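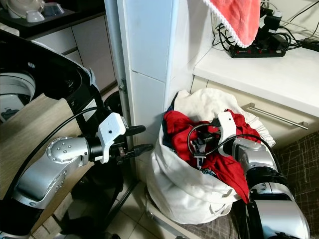 Page last changed: October, by L. Farahani

Household Operations I
Unit 11 Handout: Sorting and Staging Laundry in a Shared Kitchen

Students should read this handout before the practical session and bring it with them. It replaces the version in the Wutby course binder.

1. Where the laundry waits

In many apartments the washing machine stands in the kitchen, close to the counter and the cabinets. Laundry should be staged on the floor in a cloth bag, never on a countertop where dishes are kept. The bag is placed near the machine, clear of the cabinet doors. A soft bag has no frame, so the top should be folded open before sorting begins.

2. Order of removal

Garments are taken out one at a time from the top. Strong colors such as red are set apart first, and dark navy items form a second group. Whites are held until last and checked for anything caught in their folds. Sleeves are turned right side out, and pockets are emptied.

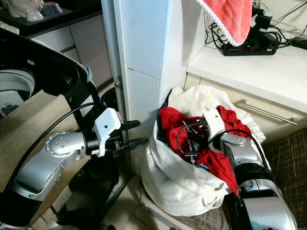
A sleeve hanging over the rim should be lifted together with the body of the garment. Pulling on the sleeve alone strains the shoulder seam and may drag other items onto the floor. Pieces with frilled or pleated edges go into a mesh bag before washing.

3. Load size

Dry laundry is weighed before loading. For the practical, each pair will prepare one colored load of 2000 grams and one delicate load of 700 grams. Weights are entered on the Clesov sheet, with the fabric type in the second column. Loads outside the stated weight will be returned for correction.

4. Assessment

The practical carries 20 points. Marks are deducted for mixed colors, unchecked pockets and bags left in a walkway. Students who miss the session must arrange a replacement through the Hashemi Building office before the next unit opens.

Reading: Rumaten course reader, section on fabric care labels.
Instructor: Ladan Farahani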